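Laundry basket

A laundry basket is an open container used to hold clothing and household linen before washing, or to carry it between the washing area, the drying area, and the closet. It differs from a hamper, a taller container that usually has a lid and stays in one place.

Construction

Woven baskets are made with either a round or a rectangular base. In the rectangular form, the floor is commonly worked in an over-and-under grid, and the walls are built up from its edges. The rim is finished with a thicker border, which stiffens the opening and protects the ends of the weave. 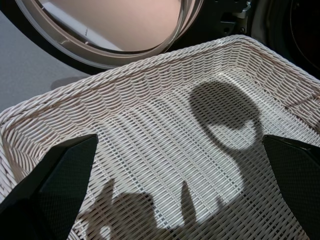

Interior of a pale rectangular basket with a woven floor and a braided rim.

The Grusia pattern, listed in the Oddsson catalog of household wares, has a base 39 centimeters long and a rim 52 centimeters long. The outward slope of the walls allows empty baskets to be stacked.

Use 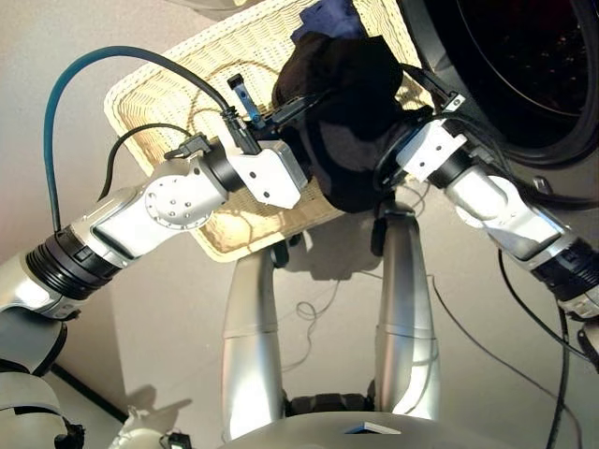
Sorting by color is the most common first step in home laundry, and many households keep 2 baskets for the purpose. In her manual Cadance, Signe Laxdal recommends a light-colored basket for dark loads. Black and navy-blue items stand out against a cream weave, and a garment draped over the rim is easily noticed. Laxdal also advises against lifting a full basket by one side, as uneven strain loosens the border.

See also
Hamper
Wicker
Clothesline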